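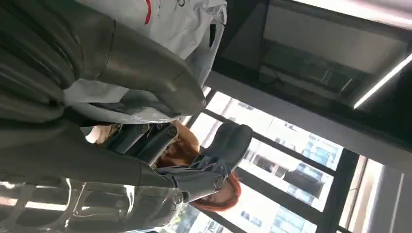
Friday, March 16, 2018. Finally finished the third world of Lunen last night, on the bus of all places, and my thumbs are still mad at me. It's the one with the sliding tiles and the little lamp you have to keep lit (I let it go out so many times I stopped hearing the sad noise). My score was 1125, which sounds great until you see that the top of the board is miles past it. My fingers should be like the long gray ones up there, all steel and knuckles and round screw caps – they'd never get a cramp on level 80.

Tried Barilach after dinner too. Pretty, but way too many ads! I got through maybe ten minutes and then it wanted me to buy 593 gems for a hat. Nope. Deleted it and went back to Lunen to mop up the stars I missed, and I've got almost 383 now.

Clidov, who made it, say a tablet version is coming in August, with a new set of levels called Villanueva. I want it now. The phone screen is so small that I keep covering the lamp with my own hand.

Need to charge the phone before bed.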